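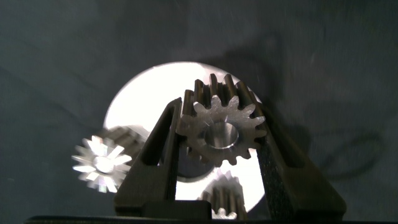

## Spur gears, sorting and checking (thread)

**1/** Spent the evening on the gear drawer at the Wanonside workshop. It has been a mixed pile since September. Small steel, brass, a few nylon ones, all in the same tray with the shim washers.

**2/** Small metal spur gear up top, plain bore through the center. I like these for bench projects — you can press them, pin them or use retaining compound, depending on the shaft.

**3/** If you're sorting gears, go by tooth size first. Diameter fools you. Two gears can look like twins on the bench and refuse to mesh.

**4/** Quick way to get the module: measure across the tips of the teeth, then divide by the tooth count plus two. A 25-tooth gear that measures 27 mm over the tips is module 1. Works on standard spur gears. Doesn't work on profile-shifted ones, and old printers are full of those.

**5/** Odd tooth counts are a pain with calipers. There's no tip straight across from a tip, so you read a little small. Measure from the bore wall to a tip, double it, add the bore diameter.

**6/** Bore next. I keep a set of pin gauges for this. Agata Rizzi uses drill shanks and gets close enough for clock-sized stuff. Write the number on the bag, not on the gear.

**7/** Things that go in the scrap tin: a chipped tooth, a bore that's gone oval, teeth worn to a point on one side. A burr is fine. Stone it off.

**8/** Bags are labeled module / teeth / bore / face width. The old Semitz boxes only had a part number on them, and the catalog is long gone. Bag 1381 was just a question mark.

**9/** Still looking for a 31-tooth mate for the Eshun feed drive, module 1, 6 mm bore. Heledd Harries has one in brass but the original pair was steel. Will take either at this point.

**10/** Someone asked about cleaning. Mineral spirits, an old toothbrush, wipe, then a thin coat of light oil before bagging. Don't bag them bare if your shop is damp. Mine is.

**11/** Nylon ones are next. Different tray, same labels. Mon 21 January on the lid so I know when it was last done.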